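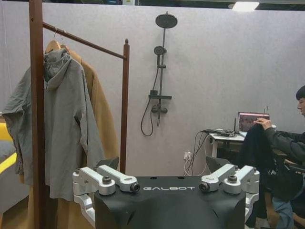

Cloakroom Person (Evenings), Clarurmont

Clarurmont is looking for someone to take coats off people and, some hours later, give the same coats back to the same people. You would be surprised how much of the job is in the second half.

Hours are 5pm until the last coat goes, up to 3 evenings a week, starting in September. On a full night we hang 141 of them, and in cold weather every one weighs as much as a wet sheep.

What you'll do
Hang coats on wooden hangers, by the shoulders. A hood is not a hook.
Keep long coats off the floor and belts out of other people's pockets.
Move the racks when the room is wanted for something else, and move them back.
Sweep up, and put gloves in the glove drawer (please don't pair them by guesswork, we have had letters).

What we'd like
A decent memory for faces, steady arms and the ability to say "grey, with a hood, could you narrow it down?" in a pleasant voice. Experience in a shop, theatre or large family all counts. You needn't know anything about cashmere, though you will by Christmas.

Pay is monthly, with supper before the shift. The soup is good. The bread varies.

To apply, send a page about yourself to Elínborg Mogensen at the Clarurmont front desk, marked Ref 239. Keith Doolan will show you round beforehand if you ask, and will want to talk about moths.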